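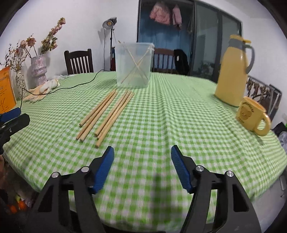 22 Aug 2019

My grandmother kept a summer kitchen, and if you didn't grow up with one of those I feel a little sorry for you! Hers was just a screened porch off the back of the house in Flilwood, with an old two-burner stove, a sink that only ran cold, and a table where every meal between the end of school and the first frost got eaten. I've been thinking about that porch all week, mostly on account of the tomatoes.

We have too many again. I swore in January, sitting on the couch with the seed catalog and a blanket, that I would plant two kinds and stop there, and then Hanane came by with a tray of seedlings she'd started in her laundry room and I have never in my life been able to turn down a seedling. So now there are tomatoes on the windowsills, tomatoes on top of the dryer, and a bowl of the little yellow ones in the car (long story, they were meant for Trevor's mother and she was out).

Grandma's answer to this was supper. She would slice them thick, salt them, put out bread and whatever cheese was around, and holler over the fence to whoever was in earshot. Eleven people at that table was an ordinary night. I don't remember her ever fussing over it, and the plates certainly never matched. Somebody always brought a melon, and the kids ate theirs on the steps so the juice could run wherever it liked.

I tried it myself last weekend, minus the hollering, since we text now. Dwayne and Samah walked over with corn, Hanane brought olives and a flatbread her aunt makes that I could happily eat every day until I die, and we sat outside until the mosquitoes won. I forgot to make the rice. I remembered it while I was brushing my teeth!

Samah wants to host the next one and has already asked for my tomato salad, which is only tomatoes, a sliced shallot, a splash of red wine vinegar and more olive oil than you'd think. Let it sit while you set the table. If you're nearby and you'd like some tomatoes, please come and get them, there's a bag on the back step and you don't even have to knock.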